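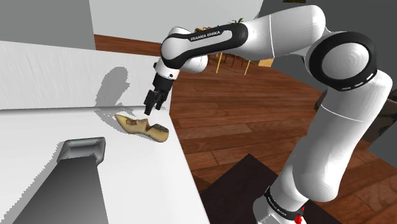 Categories: Robot Arms > Teaching & Teleop
3 min read

Demos look fine by remote, replay misses the pickup. Help?

Teaching a pick task in sim before we touch the real arm at Jendthorpe. Franka arm, driving it with a handheld controller over the network. 147 demos so far. When I drive it's ok, slow but ok. On replay the fingers stop just over the object and close on nothing. Not every time, maybe a third. Object is a weird lumpy shape, not a box, so no obvious place to grab. Do I need more demos or am I recording somthing wrong? Going for 388 total but don't want to waste a week.
Posted 16 Jun 2019

Answer 1
More demos. We did 3,000 for a drawer task at Deltness and it got way better after the first 457. Also lower your speed.

Answer 2
Don't record more yet. Check what you're saving first. Are you logging the controller command or the arm's measured position? If it's commands, any lag on your link shifts the gripper close early. Had exactly this in December. Log both, plot height vs gripper signal for one bad replay, you'll see it in teh curves.

Also pause about a second before closing, every demo. And pick one spot on the object, the narrow part usually, and stick to it. Mixed grasps on an odd shape average out to junk.
- Eero Laitinen

Answer 3
same problem here, following

We use cookies to remember your settings. Accept / Manage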